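Le planificateur boude

Periklis m'a appelée à l'heure où les gens normaux mettent la table. « Ton planificateur boude », qu'il m'a dit. Un planificateur, ça ne boude pas, ai-je répondu, ça renvoie un code d'erreur ! Et lui, très calme : « Justement, il n'en renvoie pas. »

J'ai rouvert le portable sur le lit (adieu, soupe) et relancé Wutura, notre simulateur maison. 383 essais dans la journée, et chaque fois la même comédie : le bras partait, hésitait, recalculait sa trajectoire, hésitait encore. J'avais pourtant écrit ce module moi-même, avec amour et beaucoup trop de café. Chez Proltine, on me l'avait même applaudi, enfin, Panagiotis Michailidis avait applaudi, les autres mangeaient.

J'ai fouillé les journaux, 4 000 lignes, en parlant toute seule. Vers la fin, je suis tombée sur une marge de collision de 20 centimètres. Vingt ! Dans une cuisine ! J'avais tapé un zéro de trop en mars, ou alors en avril, bref, un jour où j'étais amoureuse et distraite. Mon pauvre bras voyait des murs partout, il avait peur de l'air.

J'ai corrigé : 2 centimètres. J'ai relancé, le menton sur les genoux, et j'ai figé l'affichage pour l'envoyer à Periklis.
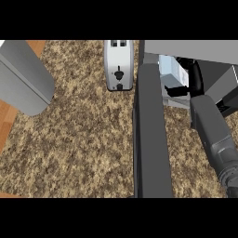 La boîte bleue dans la pince, côté droit du plan de travail, grille-pain à gauche.

Il a mis une éternité à répondre. Je voyais les trois petits points apparaître, disparaître, revenir, on aurait dit mon planificateur.

« C'est bien, a-t-il fini par écrire. Tu as dîné ? »

J'ai regardé la casserole, puis l'écran, puis encore la casserole. J'ai tapé oui, j'ai effacé, et je lui ai demandé s'il restait quelque chose chez lui.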